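Nele Stöcker
Monday, August 25, 2025

Long thread, so get a coffee. People keep asking me how it's going with the arm at work, and I keep giving the short answer at parties, and the short answer makes it sound either wonderful or awful. It's neither!

For those who don't know, I work at Follira, out in Urnberg. We put together orders of kitchen goods for small shops. I've been on the packing side long enough that my hands sort bowls in my sleep (my husband can confirm this).

In June we started with Custo, the system that runs the arm. Before anything gets picked up for real, each move is tried in simulation, and I'm one of the people who now sits and goes through those runs. Me, who still prints out her train tickets.

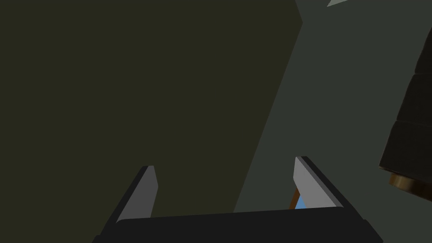 What I hadn't expected is how much of the job is explaining things I never had words for. Why do you take the small bowl first? Why do you turn your wrist there? I'd stand in the aisle doing it over and over, feeling silly, until I could say it out loud.

A normal week has 345 orders in it, and the holiday rush goes past 2,000. The rush used to mean sore wrists for all of us. I won't miss that part one bit, and I'd be lying if I said otherwise.

I do miss the talking, though. With 5 of us at one long table you heard everything, who was moving, whose kid had a fever. Now two of us are at screens and it's quieter, so we've moved lunch to the same half hour and guard it fiercely.

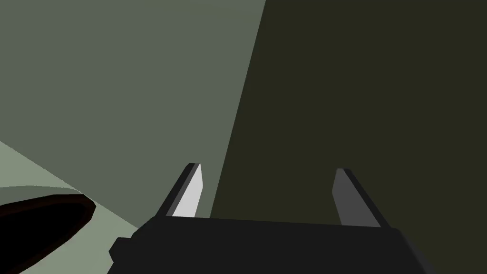

Did anyone lose their job over it?
So far all five of us are still here, but one temp position wasn't filled again this summer, and I think people should say that part out loud too.

The pay question took longer. We asked for the screen work to count as skilled work, and after 50 days of back and forth it does. Ask early if your place is getting one of these, and ask in writing.

Tomorrow I'm back at the table with the odd-shaped orders, which are still ours. I've already claimed the spot by the window.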